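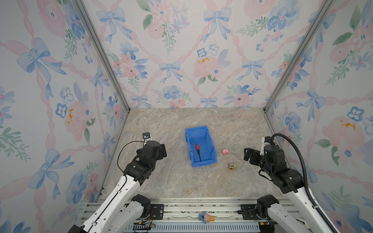

A place for the small things

Every home has a table where small things arrive and stay. In my home it was the table by the window in the kitchen. A screwdriver, a toy, a key that opens no door we know. For many years I believed that I needed a bigger cupboard. Then I moved to a flat with no cupboard at all, and I had to think again.

The flat is in Murance, on the upper floor of a former bakery. It has 28 square metres and one good wall. My first purchase was a set of open plastic bins, the kind that is used in workshops for screws and parts. I found them at Cala, a shop for tools and paint near the old market. They are blue, a very bright blue, and the front side is low and sloped, so the hand goes in easily. I paid for 6 and later returned for more.

The open bin has one quality that I have learned to respect. It has no lid. When a box has a lid, I put something on top of it, and after one week the box is closed for ever. With an open bin I see the red handle of the screwdriver from the door of the room. I take it, I use it, I drop it back. The whole action takes a few seconds, even when my other hand is holding a shelf.

I keep one bin for one tool that I use often. My neighbours find this a waste of space, and perhaps they are right. But before, the screwdriver lived in a drawer with nine other objects, and I often used a kitchen knife for the screws. The knives did not like it.

Toys are a different question. A glossy pink pig is not a tool, and a child does not want it to be put away like one. I tried to give the toys a bin of their own, and in the evening they were always standing beside it. Now I permit two toys on the table at night. The others go in a cloth bag from Owino, which hangs on the back of the door.

About the surroundings I must also say a word. Workshop bins look severe on a grey shelf. I like them much more against a flowered wallpaper, with roses and ribbons and little bows, the sort my grandmother had in her bedroom. The strong blue finds a softer blue in the pattern, and a pale stone-patterned tabletop keeps everything calm.

In September I bought a second set, smaller, from the Bamum catalogue, for buttons and batteries. The buttons are doing well. The batteries are still in the kitchen, in a cup, and I do not know which of them are full.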